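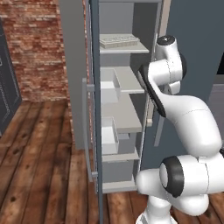
What is a half-board rate?

A half-board rate is a hotel price that covers the room, breakfast and one main meal a day, usually dinner. Drinks with the evening meal are normally charged separately.

Board basis

In the hotel trade, the board basis is the part of a booking that states which meals are included in the price of a stay. It is set out in the rate plan and repeated on the voucher given to the guest. The same room may be sold on several board bases at once, each with its own price and cancellation terms.

Main types

Room only covers the bed and the use of the room. Bed and breakfast adds a morning meal, which may be served at table, laid out as a buffet or left at the door. Half board adds dinner, or lunch where the hotel allows a swap. Full board covers breakfast, lunch and dinner. All-inclusive adds drinks and snacks within stated hours, and the list of drinks covered differs widely between hotels.

Self-catering is treated as a separate class. The guest has the use of a kitchen or a cooking corner, and no meals are supplied.

Older price lists use the terms European plan for room only, American plan for full board and modified American plan for half board. These names survive in booking codes (EP, AP and MAP) and are still found in contracts between hotels and tour operators.

Pricing

The supplement for each board basis is set per person per night, while the room itself may be priced per unit. A single guest in a double room therefore pays one meal supplement but often the full room price. Children's supplements are fixed by age band, and the bands are not the same from one hotel to the next.

The Hotel Drosance, a lakeside house with 328 rooms, sells bed and breakfast as its base rate and charges a dinner supplement of 19 euros per adult. Guests who book seven nights or more on half board may exchange one dinner for a packed lunch, provided the kitchen is told by 6 p.m. on the previous day.

Unused meals

Meals not taken are seldom refunded. Burgi Koller, in a handbook on hotel contracts, divides the rules in use into strict forfeit, exchange and credit. Under strict forfeit the meal is lost. Under exchange it may be moved to another sitting on the same day. Under credit a fixed sum is set against the final bill, but no cash is paid out.

Arrival and departure days

Half board generally begins with dinner on the day of arrival and ends with breakfast on the day of departure. A guest arriving after the kitchen has closed may be offered a cold plate. This depends on the house and should be checked against the terms of the rate.

See also: Rack rate; Resort fee; Single supplement; Tour operator contract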